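# Fornley two-arm sorting kit, long-term review

2024-01-25

I bought the Fornley kit for a small workshop that sorts and repacks used toddler bricks. Most of our stock arrives mixed, in bags, and somebody has to split it by color before it can be checked and sold on. That somebody was usually me. The kit cost $1,602 with shipping, plus $59 for the extended support plan, which I would skip.

What you get is two tabletop arms, two parallel grippers, mounting plates, a wrist camera and the Brutus control software. The booth and the bins are up to you. Setup took me 13 hours spread over several evenings. Most of that went on calibration, and the printed guide is thin on that subject. Ileana Pop, who sorted bricks with me before the kit came, rewrote the calibration steps on one page, and we've used hers ever since.

The job I care about is simple to describe. Bricks are tipped out in the middle of the table and each color goes to its own container. Green, orange and white are the colors we see most. Brutus tells them apart well under even light. Glossy faces are harder. A highlight on a green brick can wash it out enough that the software hesitates, and it will move the arm back and look again before it tries a pick.

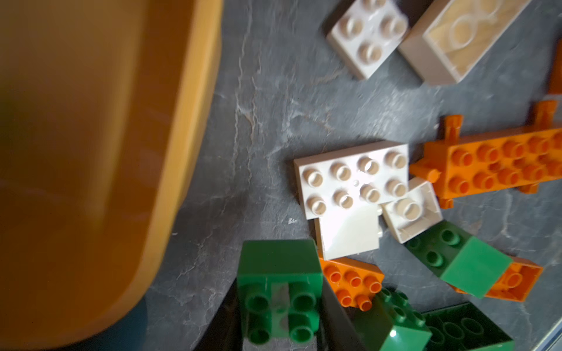

Piles are the other weak point. A 2x4 lying flat by itself is easy work for either arm. Two bricks leaning on each other, or one wedged between its neighbors, will often get nudged a few times first. Spreading the bricks by hand before you press start saves a lot of waiting. Odd shapes take longer too. We get a lot of vehicle bases, and the pegs along the sides give the fingers very little flat area to close on. I ended up teaching those as a separate item, gripped across the narrow side, and that took 3 tries before I was happy with it.

The grippers are decent. The standard finger pads wore shiny within a few months and started to slip, so I bought a softer set from Rindby. They hold smooth sloped pieces better and they are easy to fit.

Both arms can work at once, and Brutus does a fair job of keeping them out of each other's way. It is cautious about it. If both want something near the center of the table, one stops and waits, and the wait can feel long when you're standing there. Placing the bins along the back helped, with one container more or less in front of each arm and one to share.

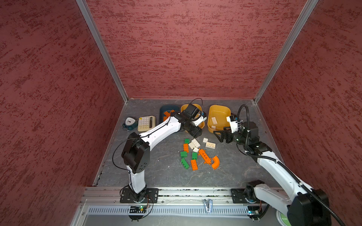 Cable routing needs thought. The supplied clips are too few, and a cable that hangs low can catch when the arm folds back. Leave a generous loop above the gripper and run the full range of motion slowly before you trust it. Bolt the plates to something rigid as well. I tried clamps on a wooden bench first and had to recalibrate every other day.

Support has been mixed. My first email went unanswered for a week. The second reached Sachiko Nishimura, who sent a corrected settings file the same afternoon and explained what had changed. The dealer, Mihăilă, was quick with a replacement for a faulty power supply – no argument, no forms.

It is slower than a person. I can clear a table by hand well before the arms do. But I can pack orders while they run, and for a two-person business that has been worth the money. If you sort only now and then, or your pieces come in hundreds of shapes, I'd hold off. For a limited range of chunky parts it does the job, and I would buy it again without the support plan.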